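Product Review: Wimell Fret Leveling Beam and Crowning File Set

Reviewed for the Gravness Instrument Workshop resource pages
21 Feb 2021

The Wimell set is sold to builders and repairers of steel-string guitars, classical guitars and ukuleles. It consists of a steel leveling beam, a crowning file with two interchangeable faces, a pair of stainless fretboard guards and a sheet of self-adhesive abrasive. The workshop purchased one set at the full retail price of $188 and placed it in general use in June. This review covers its performance on new fretwork and on worn instruments received for repair.

Construction and accuracy

The beam is supplied in a single length suited to full-size necks. Its working face was checked against the workshop's reference straightedge on delivery and again before this review was prepared. No light was visible beneath the straightedge on either occasion. The edges are lightly broken and do not catch on the nut or on the fretboard extension. The upper surface is left square, and users who work for long periods may wish to tape it.

The beam is heavy enough to cut under its own weight. Downward pressure is unnecessary and should be avoided, particularly on ukulele necks, where the fretboard can flex under the hand and leave the middle frets high once the load is removed.

The abrasive supplied with the set is adequate but not generous. Staff replaced it after four necks with Okoro sheet in the same grit, which adhered well and left a more even scratch pattern. The adhesive on the original sheet left residue on the beam that required mineral spirits to remove.

Crowning file

The crowning file is the stronger part of the set. The handle is beech, oiled and not lacquered, and the two faces are held by a single recessed screw. The medium face suits most guitar fret wire. The narrow face is intended for mandolin and ukulele wire and was used on a tenor instrument with an ebony board. Both faces cut in each direction, which shortens the work considerably, and neither showed chatter when used with a light stroke.
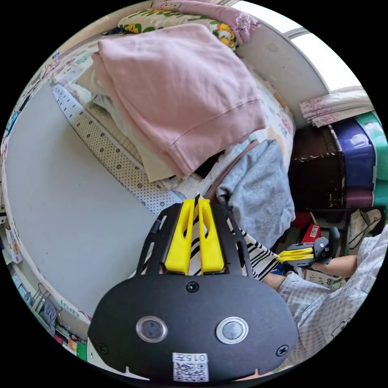

Reading time: 4 minutes

Changing faces takes longer than it should. The screw is small, the hex key provided is soft, and the replacement face must be aligned by eye. A locating pin would correct this. Owners are advised to use a key of better quality from the outset, as a rounded screw head cannot easily be removed from the recess.

Performance on worn instruments

Repair work places different demands on a leveling tool. Frets worn beneath the first three strings often require the removal of more metal, and the beam proved slow in this application when fitted with the original abrasive. A coarser sheet resolved the difficulty. On one neck with a pronounced rise over the body joint, the beam identified the high frets promptly when the fret tops were marked with ink before leveling.

The fretboard guards are thin enough to sit flat between the upper frets on most guitars. They do not fit above the fifteenth fret on the smaller ukuleles, and masking tape remains necessary there. The slots are cleanly cut and did not mark the finish on either maple or rosewood boards.

Comparison with the Prornovex set

The workshop also holds a Prornovex leveling set, which was purchased for $200 and includes two beams. The shorter beam is useful for spot leveling and has no equivalent in the Wimell package. The Prornovex crowning file, however, is noticeably coarser and leaves marks that take additional time to polish out. For a builder who mostly finishes new necks, the Wimell file gives the better result. For a shop whose work is mainly repair, the second beam may carry more weight.

Maintenance and support

The steel is not stainless and will discolor if handled and left without oil. A light wipe after each session was sufficient. The file should be brushed clean of nickel dust before storage. Wimell offers a 30-day return period and sells both file faces separately, although the narrow face was out of stock at the time of writing.

Recommendation

The set is recommended for builders of guitars and ukuleles who do not already own an accurate beam. Those who have one may prefer to purchase the crowning file alone, which Wimell lists as a separate item. The workshop will retain its set for use on new instruments and will continue to use the short Prornovex beam for repairs.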